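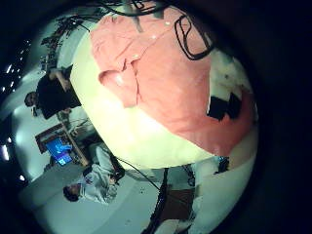
Shirt folding, part 1. Most folding problems are collar problems. If the collar is crooked when you start, no amount of smoothing at the end will fix it. With a button-up like the salmon-pink one, I look for the placket first: the line of small pale buttons gives you the center front even when the rest of the shirt is lying at an angle.

2/ Clear the surface before the shirt goes down. Cables are the usual offender at our place. A thin one leaves a ridge under cotton and a snag risk on top of it, and a loop can catch a button when you lift the hem.

3/ Fasten 3 buttons: top, middle, second from bottom. Fastening all of them adds time and makes no visible difference to the stack. Leave the cuffs open.

4/ Turn the shirt face down. Pull at the shoulder seams, then at the hem. Don't pull the collar. It stretches on cheaper shirts and stays stretched.

5/ Width. I fold to 26 cm, measured on a card cut from a Wisley shoebox lid. That width fits the Polia shelf inserts with a little room on each side. Sleeves go straight down the back, one over the other.

6/ Fold the tail up first, a hand's width, then fold the rest in half to just under the collar. Folding in thirds makes a shorter packet, but the crease lands across the chest on anything cut long.

7/ Fabric notes. 100% cotton holds the fold and also holds every mistake. The Pralell blend (97% cotton, the rest elastane) creeps back open after a day, so those go at the bottom of the stack. Linen I hang.

8/ A rounded surface is fine for sorting and bad for folding. The sides slide down and the placket drifts. Use a table, or a bed with the duvet off.

9/ Part 2 is knitwear. Same card, no buttons, different order for the sleeves.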